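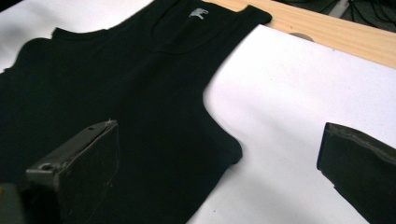 A tank top is a shirt with no sleeves. It has two main parts, a front panel and a back panel, joined at the shoulders and along the sides. The openings have names. The large opening at the top is the neckline, and the two at the sides are the armholes. On the black tank top, the neckline is a scoop, shaped like a rounded U, with a thin ribbed band along its edge. The band continues into the narrow shoulder strap. Its job is to keep the opening from stretching out of shape.

Most tank tops are made from knit fabric. A knit is built from loops of yarn. Each loop passes through the loop below it. When the fabric is pulled, the loops change shape and the fabric gets longer or wider. When the pull stops, they move back. Woven fabric has straight yarns that cross over and under each other, so it stretches much less.

Stretch matters when you fold. If you pull one side of a knit shirt harder than the other, the sides end up different lengths and the fold is crooked. The shirt should be laid on a flat surface and smoothed with light pressure, from the center toward the edges.

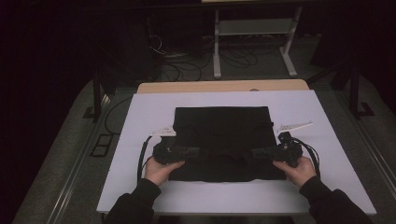
Smoothing removes wrinkles, which are small folds in the wrong places. A wrinkle trapped inside a folded shirt is pressed by the layers on top of it and becomes a crease.

How to fold a tank top

1. Lay the shirt flat with the front facing down.
2. Match the two shoulder straps so they are level.
3. Fold the left side in to the middle.
4. Fold the right side in so that it covers the left side. You now have a long rectangle.
5. Fold the straps down until the top edge is straight.
6. Bring the bottom edge, called the hem, up to meet the top.
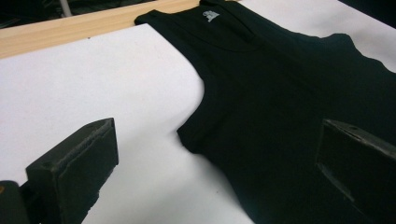
Step 5 is needed only for shirts with straps. A T-shirt has a nearly straight top edge already. The deep curve of an armhole leaves a gap where a sleeve would be, and the straps stick up past it.

Each time you fold a flat shirt exactly in half, the number of layers doubles. A tank top starts with two layers, front and back. One fold makes four. Two folds make eight. The stack gets thicker and harder to bend, so small shirts are usually folded in half only once or twice. 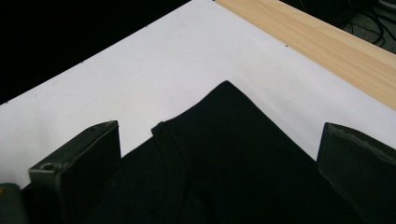 Reading time: 6 minutes

Dark fabric is harder to check than light fabric. Black cloth absorbs most of the light that reaches it, and the shadows inside wrinkles are also dark. Run your palm over the shirt to find ridges your eyes have missed. A pale table helps with the outline, because the edge of the shirt stands out against it.

Words to know

Hem: the finished bottom edge of a garment.
Seam: a line where two pieces of fabric are joined.
Crease: a line left in fabric by folding or pressing.

Written by Agata Martinelli

Filed under: How Things Work > Clothes and Fabric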